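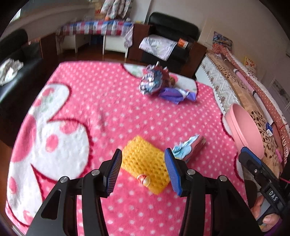 *Small packets and a sponge-like yellow piece on the blanket, with two grippers at work.*

She spent 18 years on the mixed-goods line at Rultell, filling bags with candy, small toys and household bits. These days she works in a bedroom with a blanket spread out in front of her. She picks up the same sort of things she used to pack, one at a time, with a gripper held in her hand. The recordings go to Graker, which builds the picking arms for the plant.

We talked over tea after her shift and I asked how she got into it.

"They put up a sheet in the break room. It said they wanted people who knew the goods. I thought it would be for a week."

That was in August. When the first arms were put in at the Kaewsai plant, the line had 70 people on it. It has 26 now. Most of the others went to the warehouse or to drive, she says, and a few took the money and left. She doesn't put it all on the machines. Orders were down that year as well.

"People asked me if I felt bad, teaching it. I did, a bit. One woman I had worked next to for years didn't call me for a while. We're okay now."

The work is slower than she expected. On the line she could pack roughly 2000 pieces in a shift without thinking about it. With the gripper she has to think about where the tips go before she closes them.

"With your fingers you feel it slide and you fix it. With this you have to look. A wrapper is the worst. There's air in it, it's shiny, and if you take it in the wrong place it just folds."
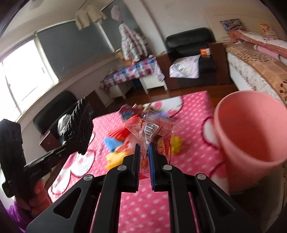
*The gripper tips pressed into a clear candy wrapper.*

I asked whether anyone tells her how to do it.

"They tell you to keep it steady and don't rush. How to pick a thing up, that's up to me. The first month they wanted everything laid out neat. I said the goods never come neat – they come in a heap. So now we do heaps."

She is proud of that, and she brought it up again later. At the plant, she said, no one had asked her opinion on the heap or on anything else. The pay is a little better and her back has stopped hurting. Her wrist is sore by the end of the day and she has asked for a lighter handle.

What she misses is the noise and the talk. There are two of them on a good day, and you can't chat much while recording.

Her contract with Graker runs to the end of the project, which the company calls Ciritia. No date has been given. I asked what she would do after that.

"If the arms learn it, they won't need me for candy. Maybe they'll want somebody for shirts. I can fold a shirt."

She has already asked them about it and is waiting to hear back.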